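Fixing an arm that stops halfway through a plate pick

Our two-arm kitchen table kept faulting in January, always on the plates. It would reach for the rack, get hold of a rim, then drop into a protective stop. Jamie Wragg and I lost a whole afternoon to it, so I'm writing up what finally worked (and yes, we tried restarting first!).

1. Look at the cables before you touch any settings. I follow each one by eye from the wrist back to the base and look for loops that could snag when the arm turns.
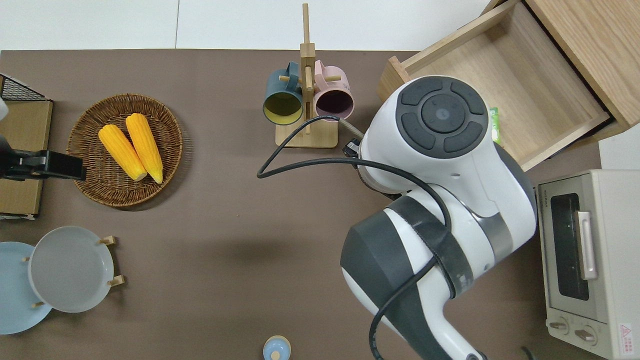 Cable looping over the table toward the mug tree.

2. Check where the rack sits. Ours had crept toward the corn basket over 600 runs, and the saved grasp point hadn't moved with it. Push it back to its mark and load the plates so they all lean the same way.

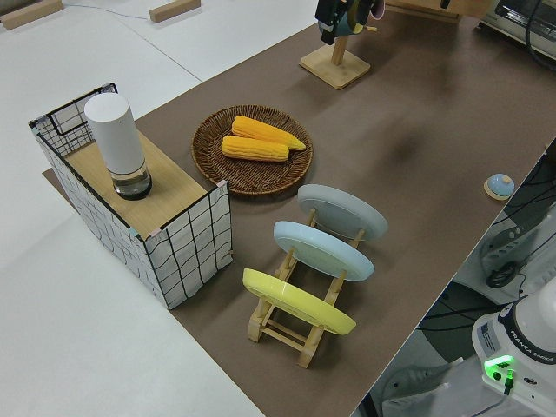
3. Replay the pick slowly
Keep your hand on the stop button and everyone else back. Arūnas Rimkutė had our force limit set way too tight, so a small rim bump was enough to trip it - but please fix the rack position before you raise any limit. Watch the moment the fingers close.
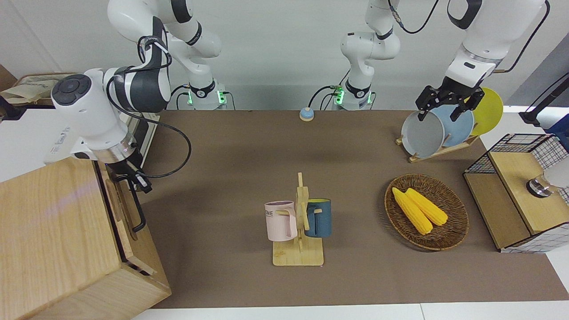
Left arm on the rim of the gray plate.

If it still faults, save the log before you clear the error. Ours pointed to line 1672 of the Koltitz script, an old rack offset I'd forgotten to update.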